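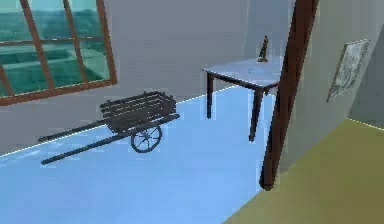 A wooden handcart, and a large window with a reddish-brown wooden frame.

Looking after an old wooden cart

I love a wooden cart! You can fill one with logs, pots of geraniums, seed potatoes or a week's worth of muddy boots, and it will go on being useful for years if you give it one good afternoon every spring.

Start with a stiff dry brush. Go along the grain of every slat and get right into the gaps, as that is where old soil packs down and holds the damp. Do the underside too. I use a churn brush from the market at Akalville, but any scrubbing brush with a bit of life left in it will do the job.

Next, wash it with warm water and a small squirt of washing-up liquid. Go easy with the water - a wrung-out cloth is plenty. Leave it somewhere airy until it is dry all the way through, two days at least, and keep it away from the radiator. I rushed this one January and the bed split from end to end.

Push the tip of a blunt knife into any wood that looks dark or furry. If it sinks in, that slat needs replacing. If it stops dead, wonderful, carry on!

Now the best bit, the oil. Raw linseed goes on beautifully if you stand the tin in a bowl of hot water for ten minutes first. Rub on a thin coat with an old T-shirt, wait half an hour, then wipe off everything that hasn't soaked in. Two thin coats beat one thick one, which stays sticky for weeks and collects every bit of fluff in the shed. Lay your oily rags out flat outdoors to dry before you bin them. Screwed up in a heap they can catch fire by themselves.

Wheels want a little grease on the axle and a spin by hand. If yours squeaks, clean out the old grease before adding more. Loose spokes on a wooden wheel are a job for a wheelwright, so please don't be tempted by glue.

Store the cart off bare earth, on a couple of bricks, with an airy cover over the top (an old cotton sheet is lovely for this).

Next time - getting rust off garden shears with half a lemon and some salt.

Posted 2018-05-08 in Sheds and Outdoors
44 comments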